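Denddale robotics club moves on to the grasping task
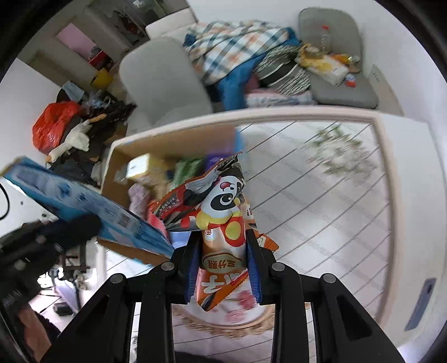

Snack bags are harder than blocks, one member told the club meeting, and she would like the scoring sheet to say so. The sheet gives 2 points for any item lifted from the box, soft or hard. The Adeck people have been asked whether that can change before the next round.

The club is working on picking up everyday packaging this term. Members collect grasps at home with a hand-held gripper and bring the recordings in on club night. The total stood at 564 grasps on 22 December 2019, and 24 of those had to be thrown out because the file names were wrong. Please use the naming list on the Pasent page.

Blue rubber finger pads are on the gripper now. Spare pads are in the parts drawer - sign for them if you take a pair.

The Rondonuwu round is in February. Teams may enter up to 8 items, and at least half must be soft packs such as snack bags. Entry forms go to the club desk.

Comments (3)

gripfan: Can we bring our own items or does the list have to be approved first?

Denddale club desk: Your own is fine. Send the list in with the form.

mj_parent: Is there still room in the younger group?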